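Notebook, December. Clip tracking, Pemitz police party video
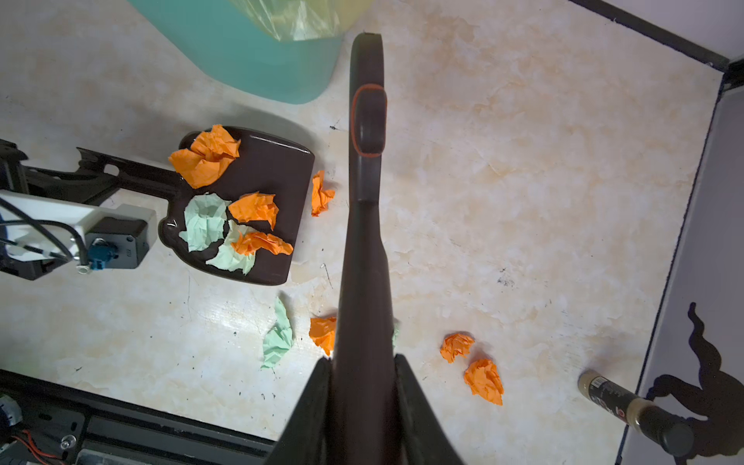
Started the count at 9:40 this morning. The Pemitz clip had 2000 shares when I opened the sheet and 2774 by noon. Most of the jump came from one repost on the Clamholm gossip page, which trimmed the start and added a caption calling the officer a sergeant. The Politis write-up says patrol officer. Went with Politis for now.

Comments: pulled 282, tagged 70 so far. Over half are jokes. Kept a separate tag for people asking if the department will discipline anyone.

The Hullholm mirror is the same file with the sound removed, so I merged it into row 4.

To do: finish tagging, check the rank against the department roster, rerun the count at 5 pm.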